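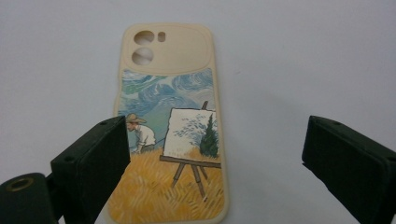 Issue 6, page 5

How to clean a printed phone case without wrecking the picture

I love an art case. Mine is a Van Gogh sort of thing, all swirling sky in light blue and teal, with a little man in a straw hat bending toward his easel, and it makes me happy every time I put my phone down! The trouble with a soft cream case is that it shows everything, and the trouble with a printed one is that half the cleaning tricks people swear by will take the paint off along with the dirt. So this is the slow, gentle way. It takes a few minutes of work and an afternoon of drying.

What you need

A bowl of lukewarm water
Plain dish soap, a few drops
A soft toothbrush (baby ones are wonderful)
Two cotton swabs
A lint-free cloth, the kind you'd use on glasses
A white towel to work on

Use a white towel if you have one. Any color coming off the print shows up on it right away, and you can stop before it gets worse.

Step 1. Take the phone out

Start at a corner beside the camera and peel the rim back with your thumb, then ease the rest out. Don't pull on the thin bit next to the camera holes. Roscoe Yazzie wrote in after our last issue to say he split his there, and I've done the same thing to a case I really liked.

Step 2. Shake out the grit

Tap the case face down over the sink. Pocket sand is what scratches a print, so get it out while everything is still dry. Run a dry swab along the inside of the rim too. You'll be amazed what lives in there.

Step 3. Wash the inside first

Dip the toothbrush, shake it off and go over the inside in small circles. There's no artwork here, so you can scrub a little. Rinse under a slow tap.

Step 4. Wash the picture

Put the toothbrush down! For the printed side use only the cloth, damp and slightly soapy, and wipe in one direction from the camera end to the bottom. Keep it light over thin lines and small figures. On mine that means the easel legs and the hat, and I go over those with hardly any pressure at all. If you see color on the cloth, rinse it off, pat the case dry and leave that part alone from now on.

No alcohol, no nail polish remover, no melamine sponge. Baking soda paste is fine on a plain case and a bad idea on a printed one.

Step 5. The camera holes

This is my favorite part, because it makes such a difference. My case has two big round openings and a small oval one beside them, set in a plain cream panel. Wet a swab, squeeze it nearly dry and turn it slowly around each edge. The plain panel can take a second pass with the soapy cloth. Lint on these edges loves to end up on your lens, so finish with a dry corner of the cloth.

Step 6. Rinse and dry

Rinse quickly, blot with the towel and lay the case flat, picture side up, out of direct sun. Give it about 5 hours. A hair dryer can warp the rim, and then the phone never sits right again.

About yellowing

Gray smudges and denim dye often lift with soap. An even yellow tint usually won't, as it's the material itself aging. I'm sorry! Anselmo Pacheco keeps his old yellowed cases on a pegboard like postcards, and I think that's a lovely way to retire them.

I wash mine every couple of weeks, a bit more often in June when there's sunscreen on everything.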